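Gadine Wind Cooperative
Minutes of the members' meeting, September 20, 2026
Place: upper room of the library, Lemmont
Chair: Temitope Okoro
Minutes: Taha Sqalli
Present: 23 members, with five more by written proxy

1. Opening
The chair opened the meeting and read the agenda. The minutes of the February meeting were approved with one correction: the name of the road contractor is Bensaid, with one s.

2. Offer for the second site
The members discussed the offer from Trokitz for five turbines on the ridge north of Lemmont. The hub height in the offer is 142 meters. Ms. Okoro explained that the price includes transport to the port but not the road transport to the ridge, and this part must be asked from Bensaid separately. One member found the payment plan too heavy in the first year. It was agreed to ask Trokitz for a second plan with a later first payment. The vote on the offer itself is moved to the next meeting.

3. Access road
Bensaid has sent a drawing of the widened curve near the old quarry. The landowner accepts it on the condition that the stone wall is built again after the works. Mr. Sqalli will write this condition into the agreement and send it to the landowner for signature.

4. Production of the first site
The turbine at the first site was stopped for up to five days for the change of a pitch bearing. The service company has not yet sent its report. Ms. Okoro will remind them in writing.

5. Shares
The total number of shares is now 3,018. Two members asked to transfer their shares to their children. Both transfers were approved without votes against. 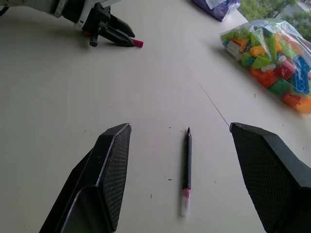

6. Questions from members
Will the second site use the same grid connection as the first one?
The second site needs its own connection, and the request to the grid operator was already sent. The answer is still expected.

A member asked to receive the papers earlier before the meetings. The chair agreed to this.

7. Closing
There was no other business. The date of the next meeting will be sent by letter.

Minutes written by T. Sqalli, read and approved by T. Okoro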